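Category: Home & Kitchen > Small Appliances > Set-Up Guides

Section 4: Placing the microwave and preparing it for first use

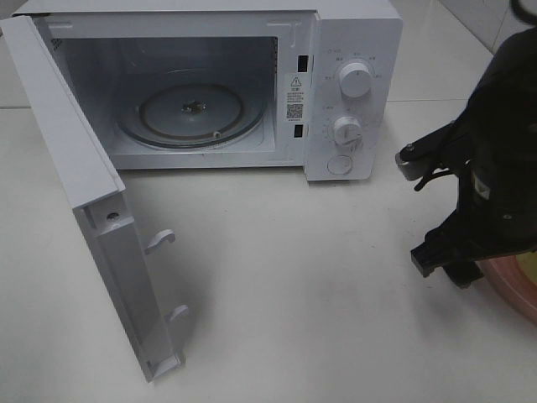 This section is for the countertop model with two knobs, one for power and one for time. If you have the model with a touch panel, please go to the Clirnow guide, the steps are different there.

Before you begin, read the warning label of the oven itself. When this guide and the label do not say the same, follow the label.

4.1 Choosing the place

1. Put the oven on a flat, hard surface which can carry the weight. A tiled counter is good. Do not use a tablecloth under the oven.

2. Leave free space at the back, at both sides and above. The distances are printed in the booklet of your oven, and they can be different from one maker to another.

3. Open the door fully one time before you decide the final place. The door swings to the left, so a wall or a tall jar on the left side will stop it. Many people find this out after they have connected everything - it is better to try first.

4. Check that the plug reaches the wall socket with no pulling on the cord. Do not use an extension cord.

Note: On glossy tiles the oven can slide a little when you push the door release button. Hold one hand on the top the first few times. If it still slides, check if all feet stand on the tile and not on a wet spot.

4.2 Cleaning before first use

1. Keep the plug out of the socket.

2. Open the door with the round button under the timer knob. Do not pull the door by force.

3. Take out everything that was packed inside, also small papers and tape.

4. Lift out the glass plate with two hands and wash it in warm water with a little dish soap. Dry it well.

5. Take out the roller ring from the floor of the oven. Wash and dry it in the same way.

6. Wipe the inside walls with a soft damp cloth. Do not let water go into the ventilation slots.

7. Wipe the door frame and the two latch hooks with a dry cloth. No oil and no spray cleaner on the hooks.

Caution: Do not put fingers, a knife or any tool in the latch slots. Do not loosen any screw of the door. A door that is damaged, or hooks that are bent or broken, must be looked at by a service person before the oven is used.

4.3 Putting the plate back

1. Lay the roller ring on the floor of the oven, so that it lies in its round track.

2. Put the glass plate on top, and fit the middle of it on the drive hub.

3. Turn the plate slowly by hand. It should stay level and not jump. If one side is higher, lift the plate and try again.

Note: The plate must be cool before you put it in cold water. This is also valid later, after cooking.

4.4 First test with water

1. Fill a microwave-safe cup with water and put it on the plate.

2. Close the door until both hooks click in.

3. Connect the plug.

4. Set the upper knob to the highest power.

5. Turn the lower knob to 2 minutes. On most ovens of this type the time starts when the door is closed and the knob is turned.

6. Look through the door. The plate should turn and the light should be on.

7. When the time is over, open the door and take out the cup with a dry cloth. The water and the cup can be very hot.

Caution: Never start the oven empty. If you leave the kitchen and the timer is not at zero, turn it back to zero by hand.

If the plate makes a scraping noise, stop the oven and repeat 4.3. If nothing happens at all, see "Oven does not start" in Section 6.

Last changed in January. The part about the roller ring was made longer after a letter from Tegan Ellery - thank you.

Comments (4)

kultow_kitchen
My plate was scraping for a week and it was the ring sitting half out of the track. Fixed in a minute. Thanks!

Baxter
Is it ok to put the oven inside a cupboard with the door of the cupboard open? Mine is a shelf with maybe a hand of space over it.

Prevside Help Desk
@Baxter Only if the booklet of your oven says it can be built in. Otherwise please keep it on the open counter.

marnie412
You could add that the timer knob feels stiff under two minutes. I turn mine past and then back and it runs fine.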